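# Kasance Household Chores Set

## Summary

The Kasance Household Chores Set is a collection of simulated episodes of tabletop and kitchen work, prepared to help answer a practical question: which ordinary chores can a machine finish today without a person stepping in? It contains 577 episodes covering 29 chores. Every episode was rendered in the Fitora simulator, and each is supplied with camera video, joint positions and a short written instruction.

The set is intended for research use. It is not a safety test, and a good score on it should not be read as a statement that a robot is ready for a home.

## Background

Machines have washed dishes and clothes for decades, but the work on either side of the machine is still done by hand. Plates must be scraped, carried and stacked. Shirts must be sorted and folded. Shop-floor work has a similar shape — a press or a saw runs by itself, while a person loads it, clears it and wipes it down. The chores in this set were chosen from that in-between work. Most take a person less than a minute.

Clearing a table is the largest group, with 143 episodes. It asks for several skills at once. The robot must reach over some items to get to others, hold a plate level while there is still food on it, and set things down without pushing their neighbors aside.
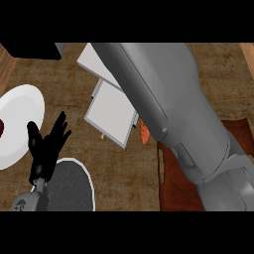 Policies trained on the set do well when the item to be moved stands apart from everything else. Results fall when the arm blocks its own camera, and they fall further when a flat item lies on top of another flat item. Small, light items are often left behind. A person clearing the same table would pick these up in passing, without a separate plan for each one.

## Contents of an episode

- Video from the simulated cameras
- Joint positions and hand commands for each time step
- One written instruction in plain English
- A result label: finished, partly finished or not finished

"Partly finished" is used when the main item reached its goal but something else was moved, dropped or left out of place. Users who want a simple pass rate should count these episodes as not finished, as the Vasylenko baseline does.

## Known limits

Rendered surfaces are smoother and more even in their friction than real ones. Cloth is included in only 3 chores and is modeled in a simple way. Liquids are not included. No episode contains a person or a pet, and the set therefore offers no evidence on how a robot behaves near either.

Speed is recorded but not scored. Many finished episodes are much slower than the same job done by hand, and users should report time alongside success.

## Changes

The February release corrected result labels in the shelf-loading group and removed duplicate instructions. Scores from earlier releases should not be compared with scores from this one.

## Use and credit

Published work should name the set and the release month. Copies may be shared for research, provided this card is kept with the files.

Related items

Kasance Shop-Floor Chores Set
Fitora Scene Builder: Getting Started
Vasylenko Baseline: Training Notes
Kirker Drawer and Door Tasks
Release Notes, February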